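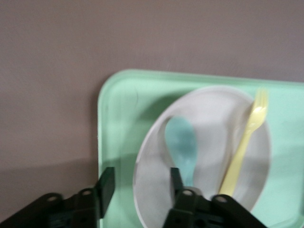 Scuff marks on plastic tray and kids' spoons, can I get them off?

Jolon_kitchen
13/03/2019

I have a mint green plastic tray with a raised rim that I use for lunches at home. It has started to get faint curved marks on the inside where the plates get dragged across it. The white plates are fine, and so is the light blue plastic spoon that usually goes with them, but another spoon from the same pack has gone dull and a bit orange from tomato sauce. I have tried dish soap and hot water and the green side of a sponge. The sponge made one corner of the tray look worse. Is there something that works, or should I buy a new one? It cost 20 dollars and I've only had it since October.

Vasseur26

Stop using the green side of the sponge. It puts fine scratches in the plastic and those hold dirt, so the marks come back faster.

First find out if you have a mark or a scratch. Run a fingernail over it. If your nail doesn't catch, it is most likely something rubbed off the bottom of the plate, and it should come off. Mix 2 tablespoons of baking soda with enough water to make a paste, put it on with a soft cloth and rub lightly for a minute. Rinse and look at it in daylight. Do it again if it is lighter but still there. If your nail catches, it is a scratch and you can't clean it out.

Check the plates too. Turn one over and feel the ring it stands on. If it is rough – the unglazed kind usually is – it will keep marking the tray. A thin cloth or a paper liner under the plate stops it.

For the orange spoon, rub it with a little cooking oil, leave it a few minutes, then wash with dish soap. Leaving it on a sunny windowsill for a day or two also helps with tomato.

iren

just get a new tray. mine has been scuffed for years and i still use it so maybe don't even bother. food goes on the plate anyway

Skustby

The paste worked on mine, but test the underside first if the tray has a shiny rim. It took the shine off one I had. Don't put it in the dishwasher either unless it says you can – mine warped after one wash and now it rocks on the table.

Related
Tomato stains in plastic food containers
How to store trays upright in a narrow cabinet
White plates with gray knife marks
Can plastic spoons go on the bottom rack?
Sticky film on plastic after washing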